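4.2 The open day at Flellstead

The second part of our study took place during the open day at Flellstead in December. Visitors could try the hand-held gripper for themselves, after a short demonstration by a member of our team. We did not prepare a special table or a fixed set of objects. The hand-held gripper was used in ordinary rooms, on ordinary furniture, and the objects were those which people have at home.

In total 164 visitors took part. Each of them received the same spoken instruction, which was to take one object from a soft surface and to put it in a container. We allowed two attempts per visitor. If a visitor wished to stop after the first attempt, we recorded only this one and thanked the person. Children were welcome to try the tool, but their attempts are not included in our analysis.

The choice of a soft surface was discussed for a long time in our group. In the earlier trials at Corberg all objects were placed on a hard bench, and the fingers could touch the bench without much effect. On bedding the situation is different. The cloth gives way under the finger pads, small folds are formed, and a light object may roll into a fold when the jaws come near. Visitors with no experience tended to press down too much at first — the same behaviour was reported to us by colleagues at Voline, who work with heavier tools.

Figure 3 gives a view from the camera on the tool during the peanut task. The peanuts were left in their shells. We consider them a useful object for such a demonstration, for they are light, they have no regular shape, and the shell can break if the grip is too strong. The colour and pattern of the cover were not controlled. For a person this makes little difficulty, but for the later training of a model it is of interest, and we kept the patterned covers on purpose.

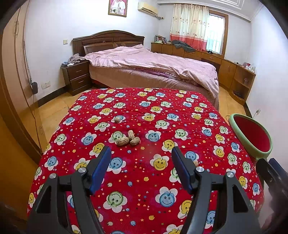
Figure 3. Peanut task on a quilt, with the jaws open. The bowl is at the right.

Hirose objected, when a draft of this section was passed around, that visitors at an open day are not a neutral group, that they come with good will and with other people watching them, and that they would probably work slower and with more care than they do in their own kitchen. We agree with this remark. The times from the open day should therefore not be compared directly with those from Corberg, and we report them in a separate table. The number of dropped objects seems to us less affected, although we cannot prove it.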